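Projects > Media Studies > Pop launches > Final report

How a debut single gets sold: following the Jeltia launch

For my project I followed one new singer, Jeltia, through the month her first single came out. November. Wanted to see how much of a launch is music and how much is everything else — clothes, hair, gossip, club dates.
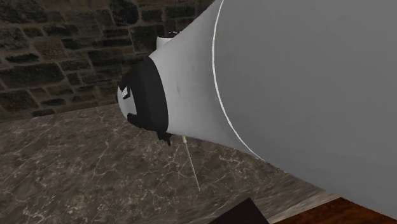
By Gunnel Wikström

What I did. Saved every story I could find on her from three entertainment sites, 26 in total. Read them all twice. Went to one show, at Teleo, stood near the back. Also emailed her label (Jarkeo), got a short reply with a press release attached and not much else.

Results. 17 of the 26 stories had her outfit in the headline or first line. Only 3 said anything about how the song sounds, and one of those just said "catchy". The rest were mostly about whether she'd fallen out with Tomić, the producer. No one quoted either of them on it. Same two sentences turn up on all three sites, word for word, and they're from the press release.
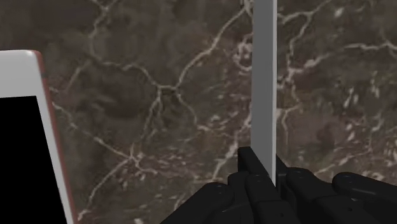
2 min read

The show. She came on at 11:40 pm, did four songs, single last. Twenty minutes tops. Crowd knew the chorus already, which suprised me — it had been out less than a week. Lots of phones up for the silver jacket. Next morning the jacket was the story on two of the sites. Song title was in the last paragraph.

Problems. 26 stories is small. I picked the sites myself and they all like the same kind of thing. Should of included a music magazine to compare. Also I sorted the stories alone, so another person might put a few of them in a different pile.

What I think. The single was the reason for the coverage but hardly in it. Label seems fine with that, the press release spends more lines on the tour wardrobe than the track. Next time I'd follow a male singer's launch the same month and check the headlines side by side.

Story list and my notes are in the appendix.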